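Kedmont School of Health Sciences
Introduction to Public Health, Unit 5: Counting an outbreak
Handout for the session of September 29, 2020
Tutor: Da-eun Won

Before the session, read sections 1 to 3. Section 4 is the exercise and will be done in pairs.

1. What a case is

A case is a person who meets the case definition in force on the day of the report. Definitions change during an outbreak. In the early weeks a definition may require symptoms and a travel history; later a positive test alone may be enough. When the definition widens, the case count goes up even if the spread of the disease has stayed the same. Always check which definition a chart is using before comparing two dates on it.

2. Incidence and prevalence

Incidence is the number of new cases in a given period. Prevalence is the number of people who have the disease at a given moment. A town can have falling incidence and high prevalence if people stay ill for a long time.

Both are usually given as a rate so that places of different size can be compared. Suppose Lockwood has 25 new cases in a week and a population of 100,000. The weekly incidence is 25 per 100,000. If a village of 2,000 people has 5 new cases in the same week, its rate is 250 per 100,000, ten times higher. With so few people, one extra household can change the village rate a great deal.

3. Test positivity

Positivity is the share of tests that come back positive. If 100 tests are done and 5 are positive, positivity is 5 per cent. High positivity often means that only the sickest people are being tested and that other cases are being missed. Low positivity with a rising case count can mean that testing has been extended.

Reports differ on whether they count tests or people tested. Someone tested twice appears once in one kind of table and twice in the other.

4. Exercise

Use the Lockwood table given out in May. Work out the weekly incidence for each district, then the positivity. Write two or three sentences on which district you would visit first. Show your working.

Written answers go to Saulius Zariņš at the unit office. Bring a calculator; phones are fine.

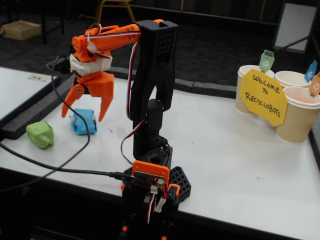
Desktop robotic arm with an orange two-fingered gripper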